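Progress report to Flirnport, period ending in June
Project: Trekedura, simulated kitchen cell for one arm
Prepared for: Gunnel Nordin

1. Setting up the cell

In this period we moved the cell from the old Collden model to our own. The counter, the wall and the floor stay fixed in all runs, and the kitchen objects are placed again at each start. The bowl now starts nearer to the front of the counter than the kettle, as was agreed in our last meeting.

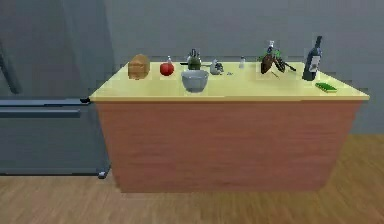 2. Checks after the move

We made 956 starts of the cell without any stop of the program. In 40 of them an object fell through the counter at the first moment. The fault was in the contact thickness of the tabletop, and we have corrected this value. After the correction we made 100 more starts and the fault did not come back. The tall bottle at the right end is still the object we watch most – it tips over when the surface is not exactly level. 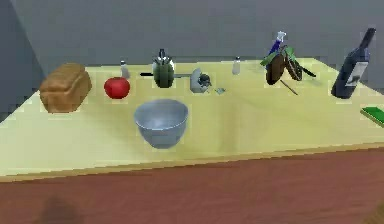

Does the repair change the cost of the project?
The budget stays the same. The work was done inside the hours planned for maintenance.

3. Care of the gripper

The joint limits of the gripper are now checked every morning at 7.30, before the first run. Rondonuwu delivered the new finger model later than planned, so we lost some days there.

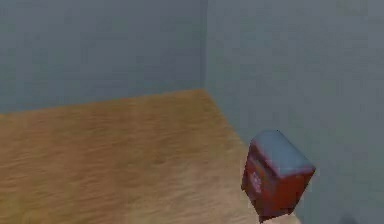
Calibration of the wrist view is the main work for the next period. The offset between camera and fingers must be set again each time the finger model changes, and until now we do this by hand. A small box is a good object for this work. With the red one held at an angle, the blue-grey top and the red side can both be seen, and the edge between them gives us a clear line to measure. The label on it is too blurred to read, so we will not use it as a mark. We ask for your approval to keep Rondonuwu for one more delivery.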